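Ground station build: is 35 km too far from the launch site?

lizeth_e
Sat 22 April
Hi all, our club's high-altitude rocket (the Millotum) goes up in spring and I've put my hand up to do the telemetry. I've got a Caretti receiver and a yagi on a tripod, and the only shed with power is 35 km from the pad. Line of sight looks fine on the map, but the map's been wrong before!
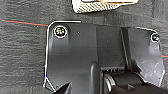
I'm mostly worried about the first minute, when it's still low and the ridge is in the way. Would you move closer and run off batteries, or stay put and cop the gap?

ruotsalainen_fan
Stay put. We lost 50 seconds of data in March doing it from a shed much like yours and it didn't matter a bit. The onboard logger had the lot.

WCastaño
Disagree, sorry. The logger only has the lot if you find the logger. Ours went into a canola paddock and we spent 571 bucks on hire cars and fuel looking for it. Get closer, take two batteries, and bring a hat. 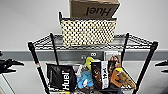 Re: Ground station build

lizeth_e
Thanks Wilson, the paddock thing is exactly what I'm scared of. Could I do both — leave the Caretti in the shed and borrow a second receiver for the ridge?

clonari
Yep, we do that. Merge the two files afterwards by packet number and don't trust the clocks. One of ours came back with 1549 packets stamped before liftoff, which took a whole arvo to untangle.

ruotsalainen_fan
Still reckon it's overkill for a club flight, but it's your weekend.
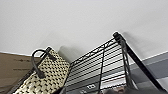

Related threads in Tracking and Telemetry

Yagi or patch for a first flight?
Packet numbering after a radio reset
Cheap masts that survive wind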